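플루미츠 용담

플루미츠 용담(Plumitz龍膽)은 오르넨트(Ornent) 고원의 플루미츠(Plumitz) 일대에서 재배되는 노랑용담(Gentiana lutea)의 뿌리와 이를 원료로 한 증류주를 아울러 이르는 말이다. 노랑용담은 용담과에 속하는 여러해살이풀로, 유럽 중부와 남부의 산지에 자생한다. 플루미츠에서는 야생 개체의 채취를 제한하고 밭에서 기른 뿌리만을 증류 원료로 인정하고 있으며, 재배지의 총면적은 106헥타르이다.

어원

지역 방언에서는 이 식물을 단순히 '쓴뿌리'라고 부른다. 상거래 문서에서는 산지명을 앞에 붙인 '플루미츠 용담'이 쓰이며, 이 명칭은 건조 뿌리, 생뿌리, 증류주에 모두 적용된다. 잎과 꽃은 명칭의 적용 대상이 아니다.

식물의 특징

노랑용담은 굵은 원뿌리를 땅속 깊이 내리며, 묵은 포기에서는 뿌리가 여러 갈래로 나뉜다. 잎은 넓은 타원형이고 잎맥이 뚜렷하며 줄기에 마주난다. 꽃은 노란색으로 여름에 잎겨드랑이에 층을 이루어 핀다. 꽃이 피지 않은 어린 포기는 독성이 있는 흰여로(Veratrum album)와 혼동되기 쉽다. 흰여로는 잎이 어긋나고 잎 뒷면에 잔털이 있어 구별된다. 재배지에서는 두 식물이 섞이는 일을 막기 위해 정식 첫해와 수확 직전에 포기를 모두 점검한다.

뿌리의 쓴맛은 겐티오피크로사이드와 아마로겐틴 등의 배당체에서 비롯된다. 아마로겐틴은 함량이 매우 적으나 천연물 가운데 가장 쓴 물질의 하나로 알려져 있다. 뿌리에는 당류도 상당량 들어 있어 별도의 당을 첨가하지 않고 발효할 수 있다.

재배 환경

재배지는 해발 700미터 이상의 완만한 북사면에 분포한다. 토양은 석회질을 포함한 깊은 양토이며, 물이 고이는 저지대는 뿌리썩음병의 위험이 커서 제외된다. 겨울의 적설은 어린 포기를 서릿발로부터 보호하는 역할을 한다. 페른(Pärn)강 상류의 계곡부는 안개가 잦아 여름철 토양 수분이 비교적 고르게 유지되며, 대부분의 묘포가 이곳에 모여 있다.

번식과 육묘

번식은 주로 종자로 한다. 종자는 휴면성이 강하여 저온 다습한 조건을 거쳐야 발아하며, 파종한 뒤에는 흙을 거의 덮지 않는다. 묘는 묘포에서 2년간 기른 다음 본밭에 옮겨 심는다. 포기나누기도 가능하지만 뿌리의 형태가 불규칙해져 세척이 어려우므로 상업적 재배에서는 드물게 이용된다.

유기 재배 밭에서는 합성 제초제를 사용하지 않는다. 생육 초기의 노랑용담은 자라는 속도가 느려 잡초와의 경쟁에 약하다. 이에 따라 첫 세 해 동안은 손 제초와 짚 피복을 병행하고, 포기가 자리를 잡은 뒤에는 이랑 사이만 예초한다. 거름은 완전히 부숙한 퇴비를 이른 봄에 준다.

수확

뿌리는 정식 후 여섯 해에서 여덟 해가 지나 수확한다. 굴취는 지상부가 마르기 시작하는 가을에 이루어지며, 채종용 포기는 그보다 앞선 8월에 따로 표시해 둔다. 굴취에는 갈래가 긴 쇠스랑이나 트랙터에 부착하는 굴취기를 쓴다. 캐낸 뿌리는 흙을 털고 찬물로 씻은 뒤 굵기에 따라 선별한다. 상처가 크거나 속이 검게 변한 뿌리는 폐기한다.

가공

생뿌리는 잘게 썰어 물과 효모를 넣고 발효한다. 발효액은 단식 증류기로 2회 증류하며, 첫 증류에서 얻은 저도수 원액을 모아 다시 증류한 다음 초류와 후류를 분리한다. 완성된 증류주는 무색이고, 흙과 건초를 연상시키는 향과 쓴 뒷맛을 지닌다. 숙성에는 유리 용기나 물푸레나무 통을 사용하며, 착색은 허용되지 않는다.

건조 뿌리는 쓴맛 리큐어와 식전주의 원료로 쓰인다. 천천히 건조한 뿌리는 내부가 황갈색으로 변하고 향이 강해지는 반면, 빠르게 건조한 뿌리는 색이 밝고 쓴맛이 뚜렷하다. 구매자의 요구에 따라 두 방식이 모두 이용된다.

생산 관리

산지의 생산과 출하는 드룰테크(Drulteck) 조합이 관리한다. 조합원은 필지별로 파종일, 정식일, 퇴비의 종류와 양, 굴취량을 기록하여 제출할 의무가 있다. 기록은 현장에서 수기로 작성한 뒤 조합 사무소의 대장으로 옮기며, 원본은 해당 필지의 수확이 끝날 때까지 보관한다. 현행 관리 규정은 26/10/2023에 개정되었으며, 개정 규정은 묘의 출처를 증명하는 서류를 새로 요구한다.

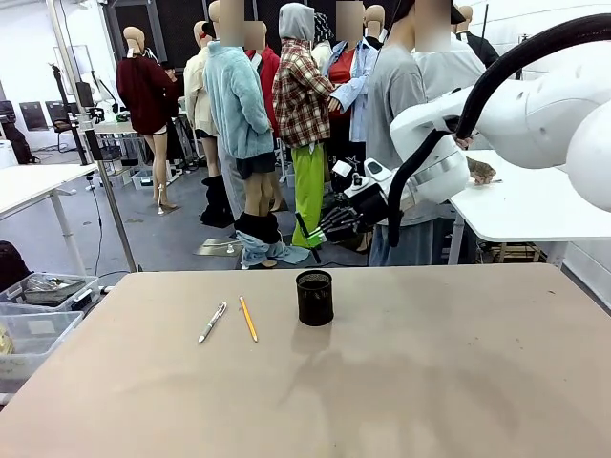

볼펜과 연필, 검은색 망사형 연필꽂이

출하되는 뿌리에는 필지 번호와 굴취 연도를 적은 표를 붙인다. 표가 없는 뿌리는 산지 명칭을 사용할 수 없고, 일반 용담으로만 판매된다. 증류소는 입고된 뿌리의 중량과 표의 번호를 대조한 후 발효조별로 사용 내역을 남긴다.

병해충

주요 병해는 뿌리썩음병과 잎점무늬병이다. 뿌리썩음병이 발생한 밭에서는 병든 포기와 주변의 흙을 함께 제거하고, 같은 자리에 용담을 다시 심지 않는다. 휴경지에는 귀리나 토끼풀을 심는다. 잎점무늬병은 비가 잦은 해에 늘어나며, 포기 사이를 넓혀 통풍을 확보하는 방법으로 관리한다. 들쥐에 의한 뿌리 피해는 적설기에 주로 발생하고 이듬해 봄에 발견된다.

같이 보기

용담속
노랑용담
쓴맛 리큐어
단식 증류기
유기 농업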